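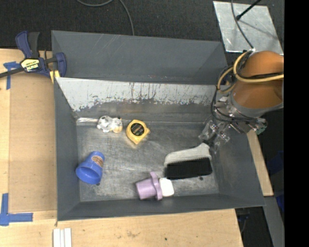

规程写给第二天来接班的人看

Delphine Haddad的办公桌上放着一本翻旧了的操作规程，封面写着修订日期：2023年5月6日。这本册子正文34页，管的是Pruradberg实验楼里抓取工位的日常使用，从机械臂上电之前要看什么，到一个杯子滚到箱角以后该由谁去拿。她是主要执笔人，另一位执笔人Dinesh Weerakoon负责现场，平时多半在楼下。

这次采访分两段进行，先在办公室和Haddad谈，然后下楼找Weerakoon。两个人对规程的看法大体一致，有几处不同，下文照实写出来。

Haddad原先在Orateo做设备验收，到Pruradberg以后头一年没有写任何规定，只是跟班看。她说那时候工位上其实有规矩，只是都在各人脑子里。“早班的人习惯先把箱子夹紧再开控制柜，晚班的人反过来。两种做法单看都没出过大事。问题在于换班的时候，接手的人以为对方已经夹过了。”

箱子在作业中挪位，是她最早记下来的一类毛病。机械臂按标定好的坐标往下走，箱子偏出去一点，手爪就可能碰到箱壁。碰得轻，数据作废；碰得重，手指要拆下来检查。规程第一章因此几乎都在讲固定：箱体放到位，对着台面上的胶带标记看角，上夹具，用手推一下箱沿，再看一次标记。推这一下的力气写的是“与推开一扇普通房门相当”。Nillex来做外部审核的人对这句话提过意见，认为应当给出数值。

“我理解他们的意见，”Haddad说，“可我不想让操作员为了推一下箱子去找测力计。他们不会去找的，最后就变成连推都不推。所以正文保留这句话，附录里给了数值和测量方法，每个月测一次。”

我问胶带标记会不会太简陋。她说用过别的办法，在台面上装过定位块，精度确实好，但换一种箱子就得重装，拆装的时候螺孔越来越松。胶带便宜，坏了看得出来。规程对胶带的要求有这么几条：颜色要和台面分得开；贴直角，标角不标边；翘起来就换，不许在旧胶带上面再贴新的；换过以后必须重新标定，并在Cele里记一笔。

Cele是他们用的记录系统，每次作业、每次停机、每次换件都要进去登记。从头一年7月启用到规程这一版定稿，里面有669条停机记录。Haddad把它们一条一条读过，归了类。其中264条和箱子里的物品有关，比如物品卡在箱角，物品叠在一起，物品变形后识别不出来，或者物品上的标签脱落粘在手指上。

“看到这个数字之前，我们开会讨论的全是机械臂，”她说，“速度、力限、手爪的间隙。看过以后才承认，物品管理这一章太薄了，原来只有半页。”

新写的物品管理一章有几条引起过争论。头一条是入箱登记。凡是要放进箱子的东西，不管多小，都要先有编号和状态说明，状态说明里写清楚材质、有没有活动部件、有没有锋利的地方。卷尺一类带弹簧的东西单独列为一组，要求锁定，锁不住的不用。刷子一类要写明毛是硬是软，掉不掉毛。软的、薄的容器，要写明承受过几次夹持，到次数就退出。

争论出在“退出”上。有的研究人员觉得，旧的、瘪的、磨花了的物品才接近真实环境，都换成新的，做出来的结果没有意义。Haddad的处理是把“旧”和“坏”分开写。旧可以用，但要登记为旧；坏就是有裂口、有碎屑、有可能在夹持中断开，这种不能进箱。中间拿不准的，由当班负责人定，定了要签名。

“签名这一条被骂得最多，”她说，“有人说为了一个塑料杯签名很可笑。我说那你签一个可笑的名字，我只要知道是谁看过它。”

第二条是箱内可以有多少东西。规程没有规定件数的上限，只规定任何一件物品的最高点不能超过箱沿，物品不能搭在箱沿上，也不能被竖着塞在箱壁和别的物品之间。Haddad说她原来想写一个件数，试了几次都不合适，大件和小件没法放在一起数。

第三条讲散落。物品掉到箱外，作业必须停，由人去拿，机械臂不去够。写得很短，没有例外。Weerakoon后来告诉我，这一条是他坚持要的。

关于上位标准，Haddad的态度比较实际。工业机器人的安全要求有ISO 10218，协作应用有ISO/TS 15066，这些她都放在参考文件里，也按里面的思路做了风险评估。但她不主张让操作员去读标准原文。“标准是写给设计和集成的人看的，也写给评估的人看。操作员需要的是一张纸，上面写着我站在这里，手里拿着这个，下一步干什么。把标准抄进规程，看上去很完整，现场的人翻两页就合上了。”

她给我看了另一家机构送来交流的规程，厚得多，前面一大半是条文摘录。她没有评论写得好不好，只说她花了不少时间才找到急停按钮由谁复位。

Pruradberg的规定是，谁按下急停，谁负责说明原因，但复位由另一个人做。复位前两个人要一起看一遍箱内和手爪。如果现场只有一个人，就不复位，等人来。这样做有时候会耽误很久，晚上尤其如此。我问有没有人抱怨，她说有，而且抱怨得有道理，所以后来排班表改了，晚间不安排单人作业。

“这是我觉得做得对的一件事。一条规定总有人绕着走，先去看看是不是排班或者工具逼着他绕。批评人很容易，改排班麻烦一点。”

下楼以后，Weerakoon正在给新来的两名操作员讲线缆。他讲话慢，一边讲一边让他们自己伸手去摸（控制柜已经断电上锁，钥匙在他口袋里）。规程对线缆和气管的要求集中在一页：沿手臂走的管线要留出弯曲余量，余量以手腕转到两个极限位置都不绷紧为准；捆扎带不能勒进外皮；松出来的弯不能低过手爪的指尖；地面上的线不能从人的走道上横过去，实在要横过去的，加盖板。

“弯留得太大，会挂到箱子，”他对两名操作员说，“留得太小，转腕的时候它替你把接头拔出来。每天开机第一件事，低速走一遍极限位置，眼睛看线，别看屏幕。”

这一遍叫“空走”，手爪里不夹东西，速度用手动降速。空走有一张单子，打勾的格子不多，Weerakoon不许人坐着填。他说他见过在别处，单子是下班前一次补齐的，连着许多天字迹和墨水都一样。Pruradberg的单子因此改成了挂在围栏门上的硬板，要走到门口才能写，写完当场拍照传进Cele。

我问他这样是不是就不会补填了。他说不会完全没有。“有一回我早上来得早，看见板子上当天的勾已经打好了。我没有说什么，把它擦了，等人来了重新做一遍。后来那个人做得很好，现在带别人。”

Weerakoon和Haddad的分歧主要在手指检查上。规程规定手爪每完成500次抓取要停下来检查手指，看有没有裂纹、粘附物和松动的螺钉。Haddad认为次数应当固定，这样容易核对。Weerakoon认为应该看物品，抓硬而重的东西时检查要勤一些，抓轻的可以放宽。

“她说的是管理，我说的是磨损，”他说，“最后写成固定次数，另外加了一句，当班负责人可以提前检查，不可以推迟。我接受。只许往前挪，不许往后挪，这样就没什么好吵的。”

手指材料如果是透明或者半透明的，检查还有一个麻烦，细裂纹在正面光下不容易看见。他的办法是把灯拿到侧面，慢慢转，裂纹会亮一下。这个办法没有写进正文，在培训里教。我问为什么不写，他想了想，说应该写，下次修订提出来。

箱子本身的状况也在检查范围里。金属箱底用久了会有划痕，会反光，识别系统有时会把反光当成物品的边。新规程没有要求箱底一尘不染，也没有要求把旧箱子换掉，它要求的是每批作业开始前拍一张空箱的图，存在这一批的最前面。后面如果出现奇怪的误抓，先拿空箱图来比。Haddad在楼上说过，这条是研究人员提的，也是所有条目里执行得最顺的一条，因为提的人自己要用。

掉漆另有说法。漆面磨掉露出金属，不算缺陷；漆皮翘起、会掉渣，就要刮干净再用。边缘如果有毛刺，箱子要停用，处理完才能回来。Weerakoon让新操作员戴着手套沿箱口摸一圈，再让他们看手套有没有被勾起丝来。

“人是要把手伸进这个箱子的，”他说，“一天要伸很多次，摆东西，取东西。机械臂伤人的事情大家都防着，围栏、光幕、急停，什么都有。被箱子划破手，登记本上反而多。”

伸手之前做什么，规程写得很死：停止作业，确认状态灯，按下使能锁，把示教器拿在手里或者挂在自己身上，然后开门。示教器不许留在台面上。出来的时候顺序倒过来，最后一步是口头说一声“出来了”，由另一个人应答。两名新操作员练了好几遍，声音一开始都很小，Weerakoon站在远处说听不见，让他们再来。

培训期的安排是这样：头两周不单独操作，只做摆放、登记和空走；之后由老操作员陪着跑整批；最后一关由Haddad或者Weerakoon中的一人出题，在箱子里摆一个有问题的场面，看新人能不能在开机前找出来。题目每次不同，有时候夹具没有压到位，有时候一件物品没有编号，有时候什么问题也没有。

“没有问题的那一题最难，”Weerakoon说，“他们会一直找，找到最后怀疑自己。我要的就是他能说一句，我查完了，可以开。”

Orateo今年有意把这套规程拿去用在自己的几个工位上，来问过能不能直接照搬。Haddad回复说文本可以拿走，但建议他们先把自己的停机记录理一遍。她怀疑对方的物品种类不同，线缆布置也不同，照搬过去，有些条目会没有对象，有些真正的毛病又没人管。对方后来派了一个人来跟班，跟了一周，回去以后写了一份自己的，比这边的短。她看了，觉得其中关于交接班的写法更清楚，准备借用过来。

那一段是这么写的：交班的人和接班的人一起站在工位前，交班的人用手指着说，夹具、标记、箱内、手爪、线、地面，指到哪里说到哪里，接班的人重复一遍。说不清楚的地方当场写下来。

Haddad说她要改的地方还有不少。附录里关于照明的要求只有一句“光线充足”，她自己也不满意。外部人员参观时该站在哪里，目前写在另一份文件里，两份文件对围栏门开关的说法有一处对不上，Nillex的审核报告已经指出来了。停机记录的分类也要重做，现在的类别里有一个“其他”，放进去的条目太多。

“‘其他’那一类我准备和Dinesh一起重新读，”她说，“他在现场，很多条是他当时在场的，看一眼就知道是怎么回事。我看文字看不出来。”

Weerakoon知道这件事。他说可以，不过要等新来的两个人过了最后一关再说。然后他把钥匙从口袋里拿出来，去开控制柜，让其中一人走到门边，拿起板子上的笔。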